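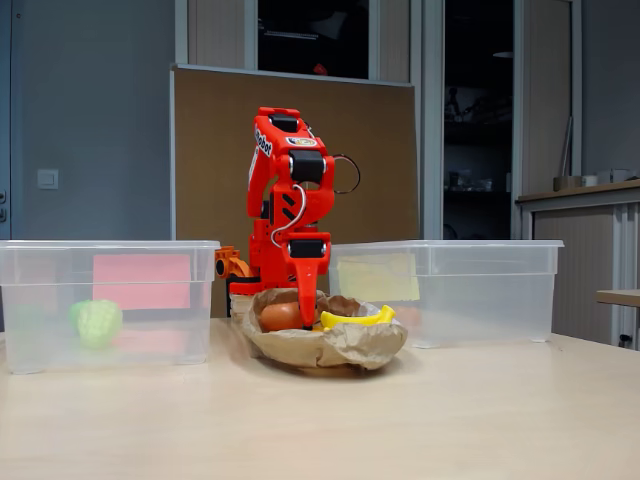

Making Yogurt in the Flostolix

Before you start, wash the inner pot, the lid and the strainer in hot soapy water and let them air dry. Use milk that is well within its date. Ultra-pasteurized milk sets softer than regular whole milk.

1. Pour the milk into the inner pot. Do not go over the MAX line.
2. Press HEAT. The unit beeps when the milk is hot enough, then goes to standby.
3. Lift out the inner pot and let the milk cool until the lid indicator turns green.
4. Stir in 2 tablespoons of plain yogurt with live cultures. Stir gently, no whisk.
5. Put the pot back, close the lid and press CULTURE.
6. Leave the unit alone until the timer ends. Moving it can keep the yogurt from setting.
7. Chill the covered pot overnight before straining.

Note: For thicker yogurt, line the strainer with cheesecloth and drain in the refrigerator. Save the whey for bread dough if you like.

Note: Finished yogurt keeps for up to 14 days in the refrigerator.

Caution: The inner pot is hot after step 2. Use oven mitts.

Caution: Throw out any batch with pink streaks or mold. Do not use it as a starter.

If the display shows E44, unplug the unit and see Troubleshooting.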